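屋外走行前点検票(自律移動ロボット演習・Gridon班)
実施日:12/6/19
点検者:Mireille Joly 確認:Eifion Jenkins
判定:○=可、△=条件付き可、×=不可

1. 走行路面(舗装区間)
判定:△
所見:アスファルト濡れ。路肩に落ち葉と砂利の帯あり。左の草地を横切る細い脇道を地図の分岐点に登録のこと。
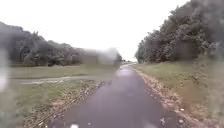
2. 走行路面(未舗装区間)
判定:△
所見:土と砂利。右端に黒っぽい塊があり、経路を左寄りに補正する。速度上限は設定ファイルMirkerの低速値を使用。

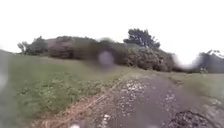

3. カメラ視界
判定:×
所見:水滴が複数、中央と右寄りに付着。木と草地の境界がぼやけ、領域分割の入力に適さない。拭き取り後に再点検。

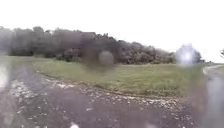 フードの延長は前回の会合で提案済み、図面未提出。担当はJoly。2月の校内審査までに取り付けを終えること。

4. 電源・非常停止
判定:○
所見:バッテリー残量78%。非常停止は有線・無線の2系統とも動作。無線側の送信機は予備電池を携行する。

5. 記録系
判定:○
所見:空き容量は画像2,000枚分を確保。ログ名の先頭に班名を付ける。前回のLambrakis班のファイルは未整理のため上書き禁止。

6. 路肩との境界検出
判定:△
所見:右側は枯れ葉の縁が不規則。境界の学習データに本区間を追加する。
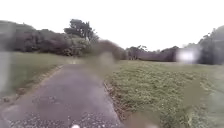
図4 緩い左曲がりの区間。手前の路面に砂利。

確認者コメント(Jenkins):項目3が○になるまで自律走行は行わない。手動走行は可。再点検の結果は本票の裏面に記入。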